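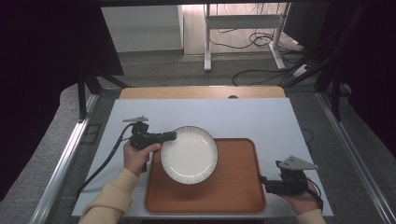

## Re: [bench-tools] Plikik hand-held pair, worth a purchase order?

On 15/12/2019, Muireann Conneely wrote:

> Hi all,
>
> Stillico have given us a price on the Plikik kit. It's $955 for the pair of grippers, the mounts and the recording software, with eight spare pads thrown in if we order before their offer runs out. You hold one in each hand, do the job the way you'd normally do it, and the software turns that into training examples for the arms. Their rep says a new person is productive in 35 minutes.
>
> I think it would get us off the joysticks, which everybody hates. Ó Conaill can supply something similar but they want a yearly contract. Any objections before I put it through?
>
> Muireann

Muireann, I have a few. I'm not trying to kill it, and I hate the joysticks as much as anyone, but I'd like us to hold off on the purchase order until Stillico answer some questions in writing.

**Cables.** The flyer says "move freely around your workspace." Both of the grippers have a black cable coming off them and across the table. For the dish and tray work that's tolerable. For anything where your hands have to cross, or where you want to walk around to the other side of the table, I don't see how it's free. If there's a cordless version, they should tell us what it costs. If there isn't, they should change the flyer.

**The 35 minutes.** Productive at what? I had a go with the loan pair and I could get hold of the rim of a dish fairly soon. Doing it the same way several times running took me a lot longer, and I've been around this kind of gear for years. I'd want to know who they timed and what the job was. My guess is foam blocks, but it's only a guess, and the rep changed the subject when I asked.

**Pads.** This is my main worry. Look at the close view with the jaws open over the edge of the tray. Both pads are frayed, with bits curling up and hanging off the ends. The fingers themselves look fine. I don't know how many hours were on those pads before the loan pair came to us, and neither does Stillico, or so they say. But if that's what a pad looks like in ordinary use, the free spares are not much of a gift and I'd like the price of a box of them before I believe the $955.

It matters for the recordings too. A ragged pad won't grip like a new one, so whatever we record in the last week of a pad's life may be no use to the arm. Their manual says to replace pads "as needed," with no limit for wear and no picture of a bad one.

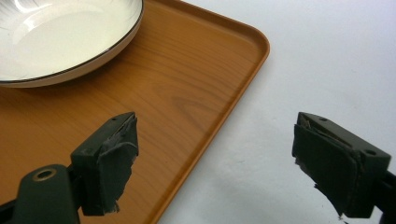
**Britex Handling Group, bench trials**

For the tests we do ourselves, can we please stick to things we really handle? The dish on the wood-grain tray is a fair one. The rim is thin, the glaze is glossy, and the tray has a raised lip that you have to clear on the way in or out. I'd keep that and add something soft and something heavy. Stillico will offer to bring their own test objects again. Say no thank you.

What I'd ask them, and I'm happy to send it under my own name if you'd sooner stay on good terms with the rep:

- Price of replacement pads, and how long they expect a set to last
- Whether the pads can be changed without sending the gripper back
- Longer cables, or none, and the cost of either
- Whether our recordings open in anything other than their software
- What happens to the license if we skip a year

The fourth one isn't in the offer at all. I went through it twice. If the recordings only open in the Plikik program then the yearly contract from Ó Conaill starts to look less silly, and we ought to get their terms properly instead of ruling them out on a phone call from November.

One point in its favor, to be fair. The grip itself is comfortable and I didn't get the sore thumb I get from the joystick. Two of us tried it and we agreed on that much, which may be a first.

I'll bring the loan pair back to your bench when I'm done with it. Please don't fit new pads yet, I want the rep to see these ones.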